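The drawer is dead, long live the caddy 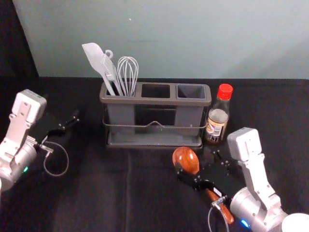 I have been fighting with my utensil drawer since we moved into the apartment on Stanwood, and last month I finally gave up on it. It's a shallow drawer, the kind that was clearly designed by somebody who owns one fork and eats over the sink. Every time I reached for a spatula the whisk would catch on the frame, and then I'd be standing there with pasta boiling over behind me, jiggling the thing like a stuck vending machine. So out it all came!

I put everything I own with a handle on the dining table and sorted it while listening to the radio. If you've never done this, brace yourself. I had two melon ballers. I do not like melon. I had a potato masher with a loose head that I've been "meaning to fix" since my last place, and a garlic press so crusty in the hinge that I just said goodbye and dropped it in the trash. There was also a lemon zester I'd already replaced because I thought I'd lost it (it was under the drawer liner, naturally).

My friend Jin-sol Son is the one who talked me into a caddy. She has a tiny kitchen and keeps next to nothing in it, and she cooks better than anybody I know, so I listen to her. Her rule is that the stuff you use every day stands up on the counter and the rest goes somewhere slightly annoying. I like that "slightly annoying" part, it's very her.

So, the gray caddy. Three compartments in a row, a wire handle on the front, and a tray underneath to catch drips. I was picky about the tray! My old utensil crock was a ceramic thing from my aunt and it had no drainage at all, so whatever went in a little damp stayed a little damp, and the bottom of it got pretty disgusting by January. I scrubbed it out with baking soda and it's now holding pencils in the hallway, where it seems much happier.

The left side gets the spatula, the other flat one with the loop at the top, and the whisk. I went back and forth on the whisk because it takes up so much room up top, all that wire, but I make scrambled eggs nearly every morning and I'm not going digging for it at 7 a.m. They're all light gray, too, and I swear matching things make me feel like I have my life together even when there's a pile of laundry on the couch the size of a pony.

The middle and the right I'm being stubborn about. My instinct is to cram them full right away, and I know exactly where that leads, so I've made myself a deal. Nothing goes in there until I've gone looking for it on three different days. The wooden spoon is getting close. The tongs will probably make it too, although they have a bad habit of springing open and I may need a rubber band. The ladle is soup season only, sorry ladle.

Ardalan (Farahani, from the old Pronham supper club, some of you will remember his lamb) thinks I should use one whole side for chopsticks and skewers. I think he wants me to make him skewers. We'll see.

A few of you asked about the cloth. I lay a plain black one down whenever I'm sorting, mostly so I can see crumbs and little drips before they turn into sticky patches. It creases if you look at it funny, and I have yet to iron it, and I don't plan to start. It goes straight in the wash with the dish towels.

Next up is the shelf over the stove, where I'm pretty sure there's a jar of cumin older than my nephew. I also owe you the black bean recipe, I haven't forgotten! If you have a good way to keep tongs shut, leave it in the comments, and please don't tell me to buy new tongs. I like these ones.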